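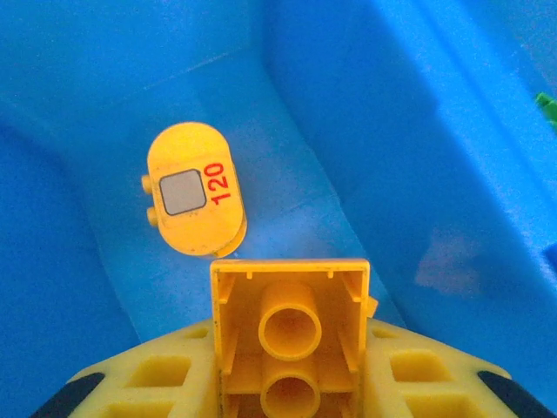

I'm looking for a few people to help me sort out the toy library's building bricks, and I'd love it if one of them was you. I run the brick sessions at the Flilline toy library in Drullthorpe, and over Christmas we were given the old play stock from the Nowakowski nursery, all of it mixed together. So now everything goes through the big blue bins, a bit at a time, and gets looked at properly. Some of it is plain bricks and those are easy. Then you get something like the yellow piece with the rounded ends and a red 120 printed on it, scuffed but perfectly readable, and you have to decide whether it belongs to a set or goes in with the oddments. I say keep the numbered ones together until we know more, but I'm open to argument!

What you'd be doing is sorting by colour and kind, wiping things down, checking for cracks and chewed corners (there are always chewed corners) and bagging up the good stuff ready for lending. Printed pieces go in their own tub, please, even the very worn ones. We've got 59 families on the lending list now and the ones with small children ask for bricks more than anything else, so it'll all get used.

Sessions last 2 hours and we'll have 9 of them, finishing in March. You don't have to come to every one — three or four would be a real help. I can fit 6 people round the tables, plus me. It's unpaid, I'm afraid, but there's tea and decent biscuits, and I'll pay your bus fare if you're coming over from Pravstead.

You don't need to know anything about toys. It does help if you can sit still for a while and don't mind a bit of a rattle, as tipping out a full bin is LOUD. Anyone over sixteen is welcome, and younger ones can come along with a grown-up if they're happy to sort and not just build. (A little building is allowed. I do it myself.)

If you fancy it, pop a note through the toy library door or tell whoever's on the desk, and leave a phone number and which you'd rather do, mornings or evenings. I'd like to have names by January 12, 2024 so I can get the tables booked. And if you've got spare tubs with lids at home, any size, bring them — we're always short.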